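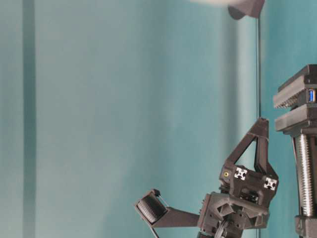
So I finally bought the projector. I've been going back and forth on it since the old TV started making that ticking noise, and last night I caved and ordered the Hornik, the short-throw one, for 800 dollars, which is more than I told myself I'd spend and less than I told Yu-na I'd spend, so she was almost pleased. The plan is to put the picture straight on the long living room wall, and that means paint, and that means I've been staring at colors all day. I had more or less settled on a teal-blue, the soft kind that goes a bit washed-out in some spots and deeper toward one side, like a curtain. It's gorgeous! And then I read that it's pretty much the worst thing you can point a projector at. Faces go green. So the teal is moving to the other three walls and the screen wall gets a flat light gray.

Woo-jin Song came by after lunch with his own projector (an older Heo, heavy as a suitcase) so we could try things out before mine ships. We hung a bedsheet, which sagged, and then took the bedsheet down and aimed at the bare wall, which has a bump in it I have never noticed in my life. Now I can't stop seeing it. Every time someone walked across the picture they sort of rippled over the bump. Woo-jin says sand it. I say sanding is how you end up with two bumps.

We watched the first half hour of that sailing documentary, then a cooking show, then the menu screen for a long time because he was fiddling with the color settings. There's a "vivid" mode that makes everybody look like they've just come back from the beach, and a "cinema" mode that looked like mud to me until he closed the blinds, and then it was lovely. I kept asking him to switch back and forth. I really did like cinema better by the end, but only in the dark, and I don't live in the dark. I like to have a lamp on and fold laundry. That might be a problem.

Sound is the other thing. The Hornik has a speaker in it but all the reviews are rude about it, so I'm looking at soundbars. Ye-ji has a Goltilberg and swears by it. I heard it at her place when we watched the finals and I thought the voices were nice and clear, though the low stuff made her shelf buzz. There's a used one listed over in Herkport for 315, no remote. I wrote to the seller to ask if it can be worked from a phone. No answer yet. If he says yes I might drive over on Sunday and pick up the paint on the way home.

Oh, and I measured the shelf. The projector has to sit very close to the wall and dead level, and my low bookcase leans, so either I shim it or I buy another piece of furniture, and I'm not buying another piece of furniture. Folded cardboard it is, for now.

Yu-na asked at dinner what happens to the old TV. I said bedroom, she said absolutely not, and we left it there. It's still ticking in the corner while I write this. I should go unplug it and get to bed, I have to call the store about the gray before work and see if they'll mix me a small can to test.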